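Bricks on the Table: Sorting, Stacking and the Case for a Small Box

February always does this to me. The tree is long gone, the holiday sets are built, and what's left is that awful drift of bricks that seems to live on every flat surface in the house. I had two emails last week asking how I keep mine under control (thank you both, and I'm flattered you think I do), so I'm giving this month's item over to it. No new set reviews, no gossip, just tidying. I promise it's more fun than it sounds!

I should say where I'm starting from. My collection came to me in pieces. There was the bucket from my own childhood, then a garage sale find in Stislow that I carried home on the bus with the lid taped shut, then a big mixed lot from a seller called Furketti that turned out to be half bricks and half doll shoes. I've never bought one of those gorgeous drawer cabinets. I keep looking at them, and then I look at the price, and then I buy more bricks. You know how it goes.

So for years my method was The Sheet. Tip everything onto a bedsheet, sit in the middle, and rake through it until my knees gave out. I know plenty of you swear by the sheet, and for finding one particular hinge piece at eleven at night I still don't think there's anything better. But for putting away? It's hopeless. You get everything nicely spread out, somebody calls you for dinner, and the whole lot gets gathered up by the corners and poured back where it came from.

What changed things for me was moving up to the table and working small. Really small, a handful at a time. I put a baseplate down, I set a few bricks on it, I deal with those, and only then do I go back to the bucket. My friend Léonie Carré got me onto it. She sorts while she listens to the radio and she says the plate is the whole trick, because a loose brick on a bare table rolls, slides, and ends up under the radiator, and a brick on a plate stays where you left it. I was doubtful. I tried it for one evening and I've done it ever since.

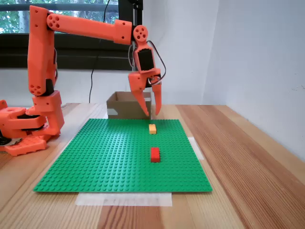 Green plate, two bricks, and the yellow-orange one is the smaller of the pair.

You want a big square plate if you have one, laid flat, and I'd go for a plain color. I like green. Yellows and reds jump right out at you against it, and so do whites and most blues. Dark green on green is a nuisance, obviously, so if you've got a lot of trees and hedges in your collection you might want to try gray for that batch. I had a tan plate for a while and kept losing all my tan pieces on it (I know, I know).

And don't press the bricks down! I did that at first because it felt tidy, and all it gets you is sore fingertips. Rest them on the studs. The studs grip enough to stop things skidding about and you can lift each one off without any prying. If something does get stuck, please use the separator and leave your teeth out of it. My dentist, Dr. Cheung, has opinions on this subject and I have now heard all of them.

The other thing people ask is what to sort by, color or shape. Oh, the arguments I've had! If you have a giant collection, then yes, shape first, because picking a red hinge out of a pile of mixed hinges is so much easier than picking it out of a pile of red everything. I do believe that. But for a mixed bucket at the kitchen table, with limited time and possibly a child helping, I go by color every time. Color you can do half asleep. Color you can do while you're on the phone. You can always go back and split a color later on when it gets too full, and quite often you'll find you never need to.

I do have seven colors that get their own container, and everything else goes in a tub marked ODD. The ODD tub is enormous. I've made my peace with it.

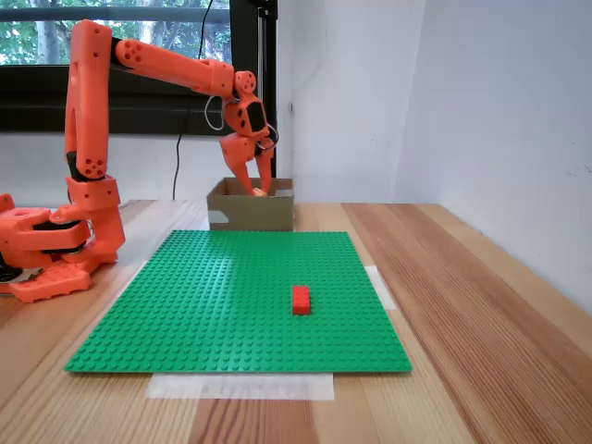
Boxes are where I've saved the most money, and I want to talk you out of buying any until you've been through your recycling. Ordinary cardboard is wonderful for this. The main thing is low walls. A deep box looks like it'll hold more, and it will, but you'll be up to your elbow in it every time you want something, and then you'll tip it out, and we're back to the bedsheet. With a low one like this, open at the top, you can see an orange-tan piece sitting just inside the rim without having to dig for it. Park the box directly behind the plate so the two are neighbors and the trip between them is a matter of inches. I used to keep my boxes on a chair beside me, and I can't tell you how much I dropped on the floor.

White tape is handy too. Stick a strip on the front of the box and you have a label you can write on in pencil, peel off, and change your mind about. I change mine constantly. My "yellow" box has been "yellow and orange," then "warm," then for one silly week "sunshine," and it's now back to yellow because my husband couldn't find anything. A bit of tape at the front of the baseplate keeps it from creeping toward you as you work, as well. Test it on a corner of your table first if you've got a nice finish on there. Mine has seen so much glue and poster paint over the years that I don't worry.

Now, how long does it take? I timed myself for this newsletter, because I knew somebody would ask. I counted out 300 mixed bricks, made a pot of tea, and got through the lot before the tea was too cold to drink. I was going gently, too. I stopped to admire a little printed tile I'd forgotten I owned, and I stopped again to let the cat out. A whole bucket is obviously more than one evening, but you don't have to do a whole bucket. Do a handful while the pasta water boils. Put the plate away, put the box on the shelf, and what you've done stays done.

If you're working with little ones, one brick at a time is a very good game. Pick it up, name the color, over to the box, drop it in. My niece will do this for ages as long as she gets to do the dropping. She likes the sound. She is less interested in whether it's the correct box, so I do go through afterward on the quiet. And please keep the really tiny pieces well out of reach if you've got anyone at the putting-it-in-the-mouth stage.

A few bits from your letters before I run out of room. Somebody asked about washing secondhand bricks: lukewarm water, a squirt of dish soap, a mesh bag, and then spread them on a towel and leave them alone until they're properly dry. Please don't put them in the oven to hurry it up. Stickered pieces I wipe by hand with a damp cloth. And to the reader with the cracked baseplate, I'd keep it! A cracked plate is no good for building on but it's perfectly fine for sorting, and mine has a split up one side that I don't notice anymore.

The swap table is back at Iretti's, same corner as before, by the window. Bring your doubles, bring your ODD tub if you're brave, and bring a couple of low boxes to carry things home in. I'm after white slopes and anything in sand blue, and I have far more red bricks than one woman needs, so come and find me. If you'd like a spot on the table, drop me a line by 20 Feb 2024 so I can squeeze you in.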